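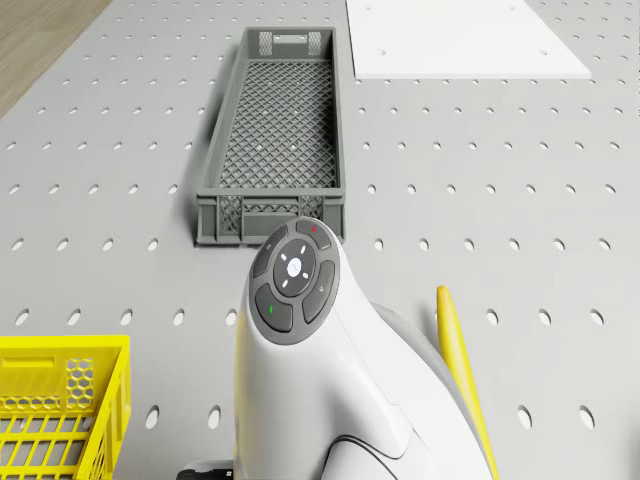

Page last changed: August, after corrections to items 3 and 6

Utico Water Users Association
Minutes of the regular meeting, Saturday

The meeting opened at 9:30 a.m. in the upper room of the Wasemeck grange hall. The chair presided. A quorum of member parcels was present in person or by proxy. The engineer from Sæther attended for items 3 through 5 and had no vote.

1. Minutes of the previous meeting

The word "lateral" in the second paragraph of item 4 was changed to "main canal." The minutes were approved as corrected.

2. Water supply and deliveries

The secretary read the ditch rider's report. Flow at the headgate has been steady since the last meeting, apart from one overnight drop when trash built up on the rack. The rack was cleared by hand before morning deliveries began. Members on the lower end reported short water that day and asked that the lost hours be made up. The chair ruled that make-up water is available only when the loss exceeds a full turn, as stated in the bylaws, and that the loss in this case did not.

A member asked that the schedule be posted earlier in the week. The secretary will post it by noon on the day before the rotation starts. Changes after posting will be sent by text message only.

3. Wasemeck lateral: seepage and lining

The engineer presented the results of the ponding test. The test reach was dammed at both ends, filled to normal operating depth and read at fixed intervals. Loss in the upper part of the reach was small and consistent with compacted clay. Loss in the lower part was much higher, and the wet ground along the county road matches the location.

Three treatments were compared: recompaction with imported clay, a buried membrane with earth cover, and replacement with pipe. Recompaction has the lowest first cost but would have to be repeated. The membrane requires a flatter side slope than the present section and would take more of the right-of-way. Pipe removes seepage and evaporation losses and needs the least upkeep, but it requires a new screening structure at the inlet and air vents at the high points.

Discussion followed on whether pipe would reduce the flow available to members who pump directly from the lateral. The engineer stated that risers could be fitted at existing pump locations - at the expense of the association if they were recorded before the survey, and at the expense of the member otherwise.

Moved and seconded to request a full design for the pipe option, with the membrane option carried as an alternate. Carried, 71 shares in favor, 13 opposed.

4. Headgate repair

The stem on gate 2 is bent and the gate does not seat fully. Leakage is held back with boards at present. The engineer recommended replacing the stem, the stem guides and the lift nut together. The existing frame can stay. The work must be done with the canal empty and will be scheduled after shutoff.

Moved and seconded to order the parts now and hold them in the equipment shed. Carried by voice vote.
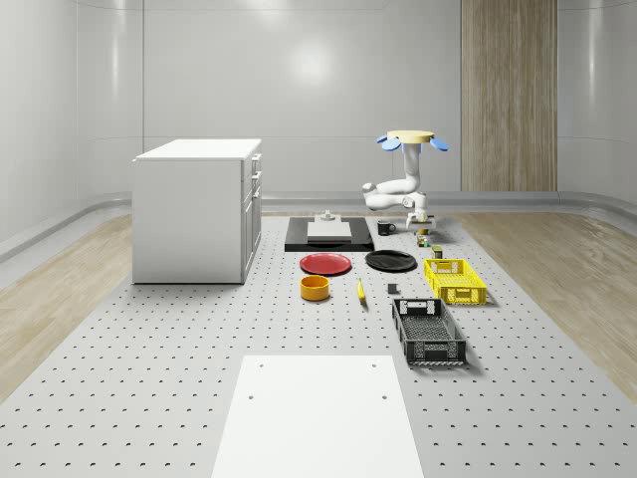

Does a member need approval to move a turnout?
Written approval is required before any digging starts, and the member pays for the new turnout and for closing the old one.

5. Flow measurement

The flume at the Prondevska split has settled on the downstream side and reads high. The engineer checked it with a level and a current meter and supplied a corrected table, which the ditch rider will use until the flume is reset. Past deliveries will not be recalculated.

A member questioned this, stating that parcels below the split had been charged for water not received. The chair noted that assessments are made by share and are not based on the flume readings. The member asked that the objection be entered in the minutes, and it is so entered.

Staff gauges at the remaining splits will be cleaned and repainted before the next season.

6. Finances and assessments

The financial report was read and placed on file. Fuel and weed control were over budget. Legal expense was under. Six accounts are past due. Second notices have been mailed, and water will be withheld from those parcels at the start of next season if the accounts remain unpaid.

The assessment per share was left unchanged. A proposal to add a separate reserve charge was tabled until the pipe design has been priced.

7. Weeds and ditch banks

Members are reminded that burning on the banks requires a county permit and one day's notice to the ditch rider. Cuttings may not be left in the channel. Two culverts on the Wasemeck lateral were plugged this season by mowed material from adjoining fields.

8. Other business

A request to cross the main canal with a buried power line was referred to the engineer for review of depth and casing. The applicant is to supply a profile drawing.

The meeting adjourned at 11:50 a.m. The next regular meeting will be held after shutoff, with notice by mail.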